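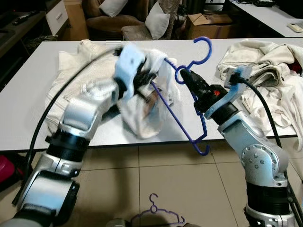 Blue hanger, white garment, two robotic arms.

So Warkotham Rugby has a new Director of Rugby. Announced at 6 pm, comments switched off by ten past. A few thoughts from someone who has stood on that sideline in the rain for longer than I'd like to admit. (1)

Hashini Howlader gets the job. She's a good coach. I watched her Famari under-16s in May and they defended better than our seniors have all year. None of what follows is a go at her. (2)

My trouble is with the job. We had a head coach. Then we had a head coach and a "performance lead". Now there's a director sitting over both of them, and the release doesn't say which one of the three picks the team on game day. (3)

It does say "alignment" twice and "pathway" more times than that. Scrum coach gets no mention. Neither does the scrum, and if you saw us go backwards against Rundar you'll know why that bothers me. (4)

The club says there were 12 applicants and a "rigorous process". Fine. Who was on the panel? Members were told we'd find out before the interviews. I've been through every newsletter since and I can't find it. (5)

Then there's the money. The colts were told in autumn there wasn't $2,000 for the bus to the away rounds. Parents drove. Now we've got a new full-time salary and a rebrand of the junior program. Maybe a sponsor's paying. If so, say so. (6)

Someone's already replied that Sheikh did the same thing and went up a division. They did. They also picked up half a forward pack from a club that folded next door. I'd like to see how the org chart goes without those blokes in it. (7)

What would win me over? Publish the job description. Tell us who she answers to. Put a number on how many juniors we expect to see in the senior squad 2 seasons from now, and then let us hold somebody to it. (8)

And give her the full 3 years. We've had a habit of announcing a long-term plan and binning it after a bad month - ask the last two coaches, both of whom found out by text. (9)

I'll be at the first trial with a thermos and low expectations. Happy to be wrong. If anyone from the club wants to answer the panel question, my messages are open. (10)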